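Fonano Opens Orders for Computer Teardown Cell Aimed at Small Recyclers

23 October 2022

Fonano has begun taking orders for a tabletop robot cell that helps take apart used desktop computers. The company is offering it to repair shops, school districts and small recyclers that handle too few machines to justify a full sorting line.

The product, called Surel, is sold as a kit. Buyers get a single arm, a two-finger gripper, a controller and a set of job files for common desktop layouts. The work surface is sold separately, and shops that already own a slotted table can use it. Fonano said the first kits will ship to customers in Rathjen, where the company has its workshop, and then to the rest of the country.

Surel can be rented by the month or bought outright. The monthly rental is $707, which covers software updates and replacement gripper pads. Fonano would not give a purchase price and said it depends on how many job files a customer wants. There is a minimum rental term for new customers -- two months -- and the deposit is returned when the kit comes back in working order.

The release follows a trial that ended in September at Provel, a refurbishing business that buys retired office computers in bulk. Provel ran the kit on 281 desktops during the trial, alongside its regular bench staff. Workers opened each case by hand, placed it on the table and picked the matching job file from a list. The arm then worked through its part of the job, and a worker finished the rest.

According to Provel, the setup took longer than expected. The shop's computers came from several different offices, and cases that looked alike from the outside often had different drive cages or cable routing. Staff had to adjust a number of the job files before they could leave the arm to work without watching every move. Once that was done, Provel said, the kit was most useful on large batches of the same model. It was least useful on mixed pallets, where changing files took up much of the time saved.

The company has kept the kit on rental and plans to use it through the winter. It has not changed the size of its bench crew.

Fonano said it made two changes after the trial. The file list can now be searched by case model, and the arm stops and asks for help after a failed grip. Earlier versions tried again on their own, which Provel's staff did not like. 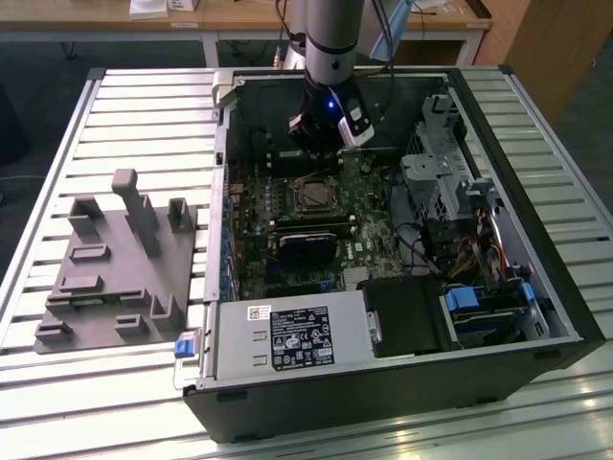
Surel's job files cover the inside of a standard tower, from add-in cards and memory to the parts around the processor. Fonano recommends that the case lie on its side with the panel off, so that the arm can come straight down from over the table. The board is where position matters most, and the maker advises checking the arm's alignment there before the first job of the day. With the gripper just over the motherboard and the empty processor socket right below it, there is not much room for error. Drives in their bays, like the one held by blue plastic latches in the lower corner of this case, and the power supply are left to the worker in the current release. Cables are also unplugged by hand.

A separate file pack for small-form-factor computers is planned, but Fonano did not say when it would be ready. Laptops are not supported. The company said the screws and clips vary too much from one model to the next, and that it has no plans to add them.

The library now holds over 400 job files. Customers can write their own by guiding the arm through each step and saving the positions, and they can choose whether to share them with other users. Shared files are checked at the Fonano workshop before they are added to the library.

Training is included with both rental and purchase. It is held on site for customers near Rathjen and by video call for everyone else. Orders are being taken through Fonano's sales office, and customers who want to see the kit first can book a visit to the workshop and bring a computer of their own.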